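The bottom of the bin

Every workshop has one. Ours, in a rented unit on the Erwood estate, is a metal bin big enough to bath a spaniel in, and it holds whatever was left over when a job was declared finished. Brackets go in. So do fittings, offcuts and the odd part that looked important enough to keep and too dull to label.

I bought it in May from Koskela, a salvage yard with 80 of them stacked by the gate and a firm policy against discounts. It cost me 9 pounds and most of the skin on one knuckle. The man threw in a tin of Akano paint, which I still have, unopened, because painting a bin struck me as the start of something.

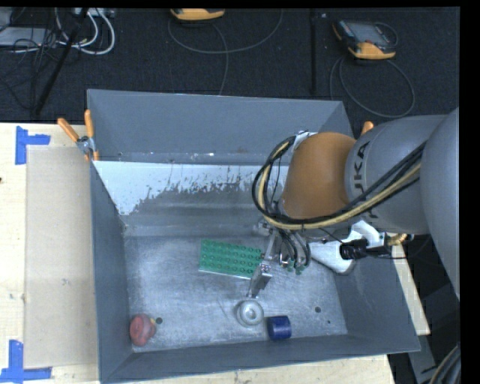

Scratches are how you judge a good bin. A smooth floor means it has lived in a showroom, while a scuffed one has had castings dropped in it by people thinking about lunch. Sloping sides help too, as small things slide to the middle and can be fished out without a torch. Straight-sided bins hoard washers in the corners - I have lost whole evenings that way.

The modern answer is the drawer cabinet. Trodska makes one with 231 compartments, and I have a friend who owns two. He can find any screw in the building, provided he first finds the list. I have watched him look for the list.

My own system is to empty the lot on to the bench twice a year, usually around four in the afternoon, and put nearly all of it back.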